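Hedness Opens Returns Program for Worn Elastic Hair Goods

New collection stream covers braided ties, coiled cords and mixed-material bands 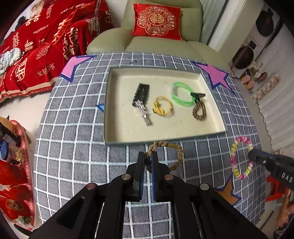 LEMSTEAD, September – Hedness, a processor of small elastic and textile goods, has opened a returns program for worn and unsold hair accessories. The program accepts braided hair ties, coiled cord ties, fabric-covered bands and flat elastic headbands. Material may be sent by retailers, salons, schools and laundries. Household returns are not accepted at the Lemstead site and should go through a participating store.

Hair ties are hard to recycle through ordinary textile channels. Most combine a rubber or elastane core with a polyester, nylon or cotton cover, and many carry a metal crimp or a glued joint. Sorting lines set up for clothing reject them on size alone. Coiled cord ties are usually a single plastic, but they are often mixed in the same bin with braided goods and are lost with the rest.

The Hedness process has 4 stages: screening, metal removal, cutting and separation by density. Screening removes pins, clips and loose hair. Goods with metal parts go to a separate line, where the joint is cut out before the remaining length is returned to the main flow. The cut material is then separated in water into a cover fraction and a core fraction. Coiled ties bypass the third stage and are ground whole.

Participating sites receive a lidded collection carton with a capacity of 30 liters. Cartons are to be kept dry and closed. A full carton is exchanged on request, and the site receives a weight record within 96 hours of arrival at Lemstead. Mixed loads are accepted, but sites that separate coiled ties from braided ties pay a lower handling rate.

The core fraction will be supplied to Usmani for use in molded floor underlay. The cover fraction will be used as filling in packing pads. Ground plastic from coiled ties is being held until a full batch is available for testing, and no buyer has been named for it. 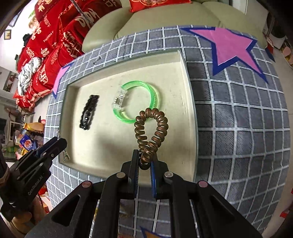
Saqib Naqvi said the separate rate for coiled ties was the part of the program most likely to change how stores handle returns, and that staff would need a printed guide at the counter before they could be expected to sort anything. He added that clear labeling of the base plastic by manufacturers would do more for recovery than any change on the processing side.

A printed sorting guide is supplied with the first carton. Replacement copies can be ordered with any exchange.

The program is open to sites in Lemstead and Ukeck. The first intake is limited to 400 cartons, issued in order of application. Sites outside the two towns may register for a later intake, for which no date has been set.

Applications are handled by the Hedness returns desk in Lemstead.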